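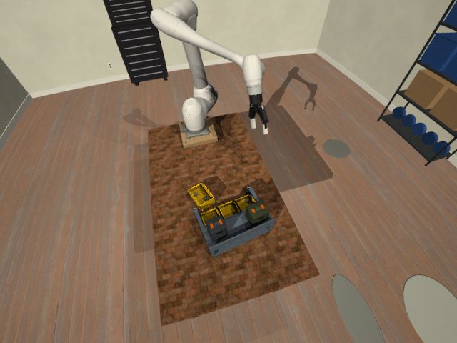

The simulator is a terrible place to fall in love with a gripper

I have now spent four weeks comparing two grippers, and for most of that time I have not touched either of them. They live in software, on the end of a spotless white arm, over a herringbone rug I am told is good for testing. Somebody even modeled the dumbbells on the shelf.

The candidates are the Brinon, a plain parallel gripper with two fingertips and no opinions, and the Vondurow, which has three fingers and a brochure. The job is dull on purpose: get yellow bins in and out of a shallow tray, without bothering the boxes with the orange caps that share the space. We ran it 1000 times each. The Brinon fumbled 107. The Vondurow fumbled fewer, and there was talk of ordering a dozen.

I think that talk was silly, and I say so as a person who enjoys a simulator more than is healthy. You can run one at 3 a.m. and it never asks where the hex keys went. It will also tell you, with a straight face, that friction is a number. In our shop friction is a mood. A bin that has spent January next to the loading door does not behave like a bin that has spent it next to the heater, and neither behaves like a yellow shape with a coefficient typed into a box.

What the simulator did well was show us our own bad habits. A bin propped on the rim of the tray gave both grippers fits, and the fault was mostly in our approach angle. We fixed that in an afternoon, on the Fudeo controller, and broke no fingertips doing it. I would pay for that again. What it could not do was pick a winner, because the gap between the two was smaller than the gap between our guesses about rubber.

So buy one of each. The Brinon costs us $499, and we have spent more than that on arguing. Bolt it to the old Châu arm, the one with the squeaky elbow, and let it drop some real bins on a real floor. If the Vondurow still looks better after a month of dust, I will read the brochure again, this time past the cover.

Until then I would like the slide with the bar chart taken down from the break room.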